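From: Jennylyn Ambrosio
To: Skirkeck shop list
Date: 5/27/18
Subject: Re: Re: are the robots coming for our bench jobs or what

Rogelio Umali wrote:
> My nephew swears that in 2 years a machine will be building
> all our PCs and folding the towels too. I told him I'd
> believe it when one can get a CPU in without mangling the
> socket. Has anybody on here seen one do real bench work?

Hi Rogelio, hi all,

Sort of! I've been over at Partington a fair bit since January, and desktop assembly is just what they're trying to get an arm to do. Parts wait in a tray on the left, the tower lies on its side with the panel off, and the arm works from overhead. Your nephew would love it.

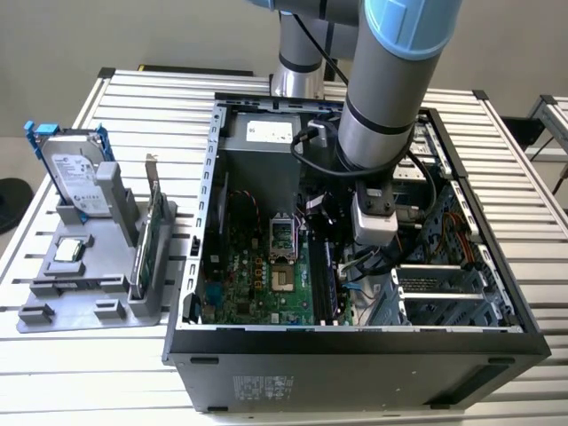 Arm over the open tower, CPU socket still empty. Hard drive, processor and a card in the tray.

The memory they've pretty much got. Best day so far was 20 good sticks out of 25 tries, and the misses were mostly the stick going in a hair crooked (I've done that myself, plenty). The processor is another story. You and I set it down and feel it drop into place, and the arm doesn't have much feel yet. And cables, forget it! Put one floppy SATA lead in the way and everybody stands around waiting for Etornam to move it.

So tell him my guess is the boring parts first, wiring way later, and towels after that. Towels are just cables that got wider, if you ask me.

Aileen, do you still have the Bulley screwdriver set? I need it back before I start on the Milex order.

Jennylyn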